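Section 3: Setting Up Your Kaimal Countertop Water Filter
By Melina Giannakopoulos
Updated June

OK, so you've got the box open and the packing foam is all over the floor. Good! The Kaimal is an easy filter to live with once it's running, but the first evening can be a bit of a puzzle, and the leaflet that comes with it is four drawings and an arrow. I've set up a fair number of these now, in my own kitchen and other people's, and these are the steps I follow. Read the whole section once before you touch the faucet. It's not long, and step 6 makes a lot more sense if you've already seen step 9.

Before you start

You need a faucet with a removable tip (the little screen that unscrews from the end), a dry cloth, a big bowl or dishpan, and enough counter next to the sink for the filter to sit flat. The filter housing is taller than it looks in the box, so check under your cabinets too. If you have one of those pull-out sprayer faucets, stop here and go to Section 5, because the adapter won't hold on a sprayer and I don't want you mopping at ten at night like I did.

Note: the Kaimal is for cold water only. Warm is not fine either. I get asked that a lot.

Attaching the adapter

1. Turn the faucet off all the way and unscrew the tip. Most come off by hand if you go counterclockwise as you look up at it from below. If yours is stuck, wrap the cloth around it and use pliers, gently. The cloth keeps the pliers from chewing up the finish.

2. Look inside the tip for a rubber washer. Sometimes it stays up in the faucet, and then you've got two washers once the adapter goes on, and it drips forever. Pull the old one out and put it in a drawer somewhere you'll find it again.

3. Decide which ring you need. There are 2 in the bag, one with threads on the inside and one with threads on the outside. If the threads on your faucet are on the outside, use the inside ring, and the other way round. (Yes, I've gotten this backward more than once.)

4. Screw the adapter on by hand until it stops, then give it a tiny bit more. No pliers for this part.

Caution: the adapter threads are plastic. If it feels gritty or goes on crooked, back it off and start over. Forcing it will ruin the threads, and then you're waiting on a replacement.

Getting the cartridge in

5. Unscrew the housing and take the cartridge out of its wrapper. Check both ends for the clear caps. They are very easy to miss, and a filter with the caps left on gives you a sad little trickle and a lot of confusion.

6. Wet the big O-ring with a few drops of water and press it into the groove at the top of the housing. Run your finger all the way around. You want it flat, with no twist and no bump.

7. Drop the cartridge in with the arrow pointing up, then screw the housing closed. Hand-tight is plenty.

8. Set the filter down right side up somewhere flat and dry while you sort out the hoses. I like to clear off a stretch of table for this, lay down a towel, and have a plastic bin nearby for the small parts, because the hose clips roll. 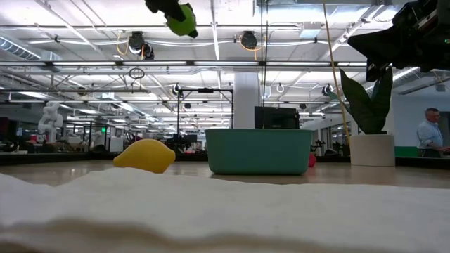 The hoses come coiled and they want to stay coiled. If yours are really stubborn, leave them stretched out for an hour, or hold them in warm (not boiling) water for a minute and they'll relax. Then push each one onto its fitting until it stops, and slide the clip over the joint. The white hose goes to the side marked IN and the gray one goes to OUT. Give each a tug. If it moves, it isn't on.

First flush

9. Put the bowl under the spout and open the cold tap slowly, a quarter turn or less. Air comes out first and it spits, so stand back a little. Then you'll get gray or black water, which looks awful and is only loose carbon dust. Keep it running.

10. Let it run for 3 minutes after the water goes clear. Tip that water down the drain. I know people who save it for the plants and their plants seem OK, but I don't bother.

11. Close the tap, wait a bit, and feel around every joint with a dry finger. A paper towel works even better because you can see the wet spot. Check the adapter, both hose ends and the seam of the housing.

12. If everything is dry, fill a glass and taste it. A slightly flat taste on the first day is normal and it goes away.

Caution: if the housing seam is wet, don't just crank it tighter! Turn off the water, open it up, and look at the O-ring. Nine times out of ten it has a twist in it. Ottar Blomqvist wrote in from Cestton about one that leaked through three tries, and it was a single grain of sand sitting in the groove.

Hard water and the counter thing

Here in Pratuvbridge the water is hard enough to leave a crust on a kettle, and the Kaimal won't fix that. It's a carbon filter, so it's good on taste and smell and doesn't do much about scale. If scale is your main problem, the Skultard pre-filter fits in line ahead of it, and the fitting is in Section 6. It does slow the flow, so fill your pitcher before you start dinner and not in the middle of it.

Writing down the start number

13. Turn the filter around and find the small meter window on the back. It counts liters and it doesn't start at zero, since each one gets run on a test bench first. My last one read 3,124 on the day I hooked it up. Write yours on a piece of tape and stick the tape to the underside of the base. The cartridge life in Section 8 is counted from your start number, so you need it. I forgot to note one down once and had to guess from a photo when it was already at 3,471.

Note: if you swap the whole housing later, the meter stays with the base. Keep the old tape on until you've put the new number next to it.

14. Leave the tap closed overnight with the filter hooked up, and check the joints again in the morning with a fresh paper towel. Slow drips love to show up around 6 a.m. If it's still dry, you're done with this section, and you can go on to Section 4 for the diverter lever.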